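# Driva Bimanual Sink Kit, Research Configuration

Revision 7, 1/18/19

The Driva kit is a two-arm teleoperation and data collection package for work at a domestic kitchen sink. It is supplied by Bornora to university and industrial labs that study learned manipulation of tableware. The research configuration adds a head-height camera, a matched pair of wrist cables and the software used for the staged-reset method described below.

## What is supplied

- Two arms with white gripper housings, left and right
- One camera mount for the head position, with bracket
- Two leader handles for the operator
- Control computer with the recorder and the reset scheduler installed
- Calibration board and counter clamp set
- Printed setup guide

The sink, counter and dishes are not part of the kit. Any single-basin sink in a standard-height counter can be used, provided both grippers can reach the basin floor and the counter area on the left side.

## Staged-reset method

Most dish-handling data sets are recorded from a small number of starting layouts. The operator clears the counter, puts the same items back in the same places and starts again. Policies trained on such data tend to do well from those layouts and poorly from any other. They also see few examples of the middle of the task, where a stack has already been disturbed.

The staged-reset method, developed by Jeanine Goossens and Wouter Boersma at Vimmont, changes where each recording begins. A full demonstration is recorded first. The scheduler then selects points along it, and the operator rebuilds the counter at one of those points with one item changed in position, angle or stacking order. A short demonstration is recorded from there to the end of the task. Both the full and the short recordings are used in training, with equal weight per time step.

Three settings matter in practice:

1. **Segment length.** The default is 5 segments per full demonstration. Shorter segments give more variety at the start but raise the share of operator time spent on setup.
2. **Change limit.** Only one item is changed per reset. Tests with two changes gave layouts that operators found hard to solve in a consistent way.
3. **Thin items.** Chopsticks and spoons are placed across the rim of a bowl, with the handles free to point in any direction. They must not be fixed with tape or putty.

## Measured result

The comparison was run in July on one kit. Both policies used the same network, the same camera views and a total of 800 recordings. The baseline was trained on full demonstrations only. The second policy was trained on the staged-reset mix. Each was then tested on 46 layouts absent from training, covering plates, bowls and utensils in nested stacks.

The staged-reset policy completed more of the test layouts. The gain came almost entirely from stacks with utensils on top. On layouts with a single bowl or plate the two policies could not be told apart. Failures that remained were mostly of one type: the gripper closed on the bowl rim and a utensil together.

The result has not been repeated on a second kit. The sink and lighting were the same for training and test, so nothing should be inferred about transfer to another kitchen.
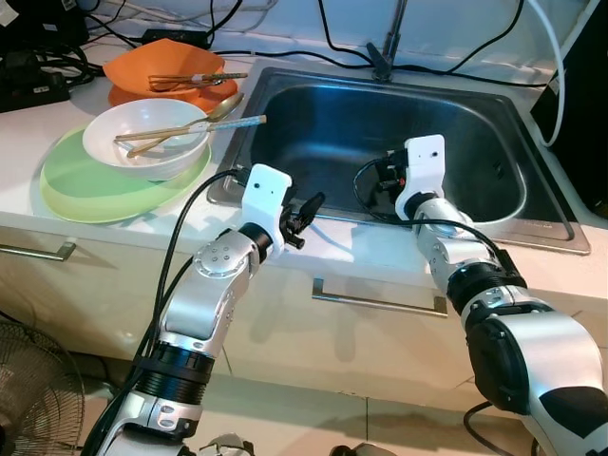 *Driva arms at the sink, right gripper inside the basin. Nested dishes with chopsticks and a spoon are on the counter at left.*

## Installation notes

Clamp both arms before connecting power. Set the head camera so that the full basin rim and the left counter area are in view with the arms at rest. Leave enough slack in the wrist cables for full rotation, then run the calibration routine with the board flat on the counter.

The grippers are not sealed. Recordings with running water require the Baert sleeve set, ordered separately. The sleeves add width at the fingertips, and data taken with and without them should be stored in separate sets.

Reflections from a polished basin can disturb depth readings. The recorder therefore stores color only by default. Depth can be turned on in the camera menu, but it was not used in the comparison above.

## Ordering

Specify the research configuration when ordering. Earlier Driva kits accept the reset scheduler as a software update if the control computer is at revision 5 or later. The head camera bracket and the Baert sleeve set are also sold as spares.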